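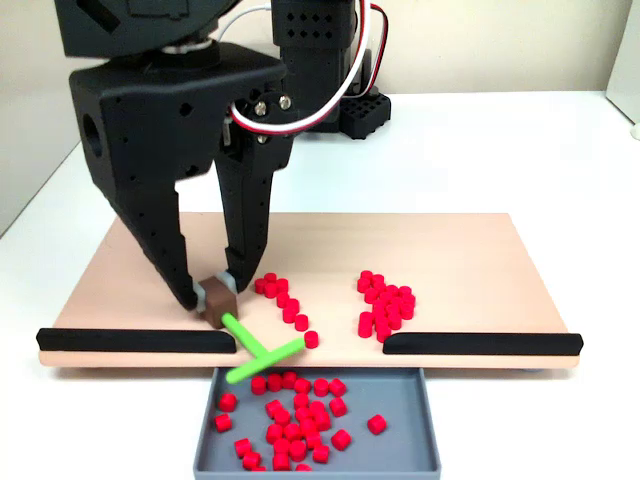 Figure 1. Small brown cube held above a light wooden board.

Filed under: Student Work > Materials > Wood Finishes

Moisture Uptake in Oiled and Unoiled Beech Offcuts
Sayaka Takeda, Hendrik Lekota, Annatjie Cele
Supervisor: Frøydis Nygård

1. Background
Beech moves more than most hardwoods sold for kitchen use. The question was whether a plain oil finish slows the uptake of water vapor enough to matter over a period of days. Earlier work in the department (Falcão's term paper) looked at liquid water only.

2. Method
Offcuts were sawn from a single plank and conditioned in the Egan building store room through February. Half were given two coats of linseed oil, wiped after 20 minutes and left to cure. The rest were sanded and left bare. All pieces were then placed on racks in a closed cabinet over a saturated salt solution and weighed each morning at 8:30 for 11 days. End grain was sealed with wax on 4 pieces from each group to separate its effect from that of the faces.

3. Results
Bare pieces gained mass quickly at first and leveled off before the end of the run. Oiled pieces followed a slower curve and had not leveled off when weighing stopped. Waxing the end grain reduced early uptake in both groups, with the larger effect in the bare group. One oiled piece, starting mass 226 g, developed a check along the grain and was left out of the averages.

4. Discussion
The oil delays uptake and does not appear to lower the final value, although the run was too short to confirm this. Cabinet humidity was logged at one point only, near the door. A second sensor on the lower rack would have shown whether the pieces there saw the same conditions. The balance was zeroed daily but checked against the 200 g reference mass only at the start.

5. Further work
Repeat with a longer run and a third group finished in hard wax oil.

We use cookies to remember your settings. Accept all | Manage preferences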